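Home | About | Projects | Archive | Contact

Slipping spoons, part two

The arm dropped things all through November. It would close on a spoon, lift it, and partway to the bowl the handle would start to rotate. By the end of the move the spoon was either sideways or on the floor. Forks were fine. Cups were fine.

I blamed the finger covers first and swapped them for a fresh pair. No change. Then I went after the grip force, which on the Bondetti controller is a bare number with no units. It was set to 563. I pushed it up in steps until the motor got too warm to touch, and spoons still fell. Don't do that, by the way. I had the over-temperature cutoff disabled from an earlier test and had forgotten, and I'm lucky I only lost a Sunday to it.

Fouzia Baloch read my last post and asked where on the handle I was gripping. I had been taking it near the far end, with all the weight of the bowl hanging out front. She told me to move up to just under the neck.

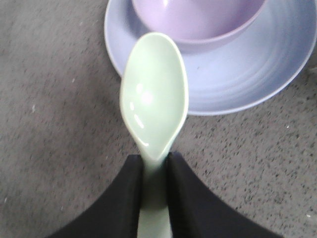
The new grip point, with the green spoon.

That fixed most of it. The rest was in the log. The Grerkov driver was reporting "closed" 52 milliseconds before the fingers stopped moving, so the lift began early. A thick cup handle hides that. A thin spoon handle doesn't. I added a wait and the drops stopped, except for 2 that I can't explain yet.

The cutoff is back on, and the startup script now refuses to run without it — I should have written that check a year ago.

Recent posts
Slipping spoons, part one
Rewiring the Tekleab power supply
Savmont joint encoders after 4000 cycles
Why I moved the emergency stop

Contact | Copyright, all rights reserved | Back to top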